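Zotell Workshop Opens Home Robot Build to the Public

BRAGANÇA, June 27, 2018 - Zotell, a shared workshop with 40 benches, will show its two-armed home robot, Greltico, at an open evening in July. Members built the robot with motor parts from Nelletti and can run it for up to 4 hours on one charge.

Before any test on the shop floor, each new arm program is run in a simulated house. The build has used 100 such programs so far. 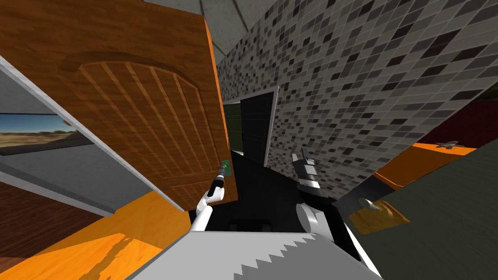

Greltico has two white arms, each ending in a gripper. Members are now working on reach and grip near doors and counters. In the simulated house, the left gripper holds a small green object close to the lower edge of a large wooden door. Plans and code will be free to copy after the open evening.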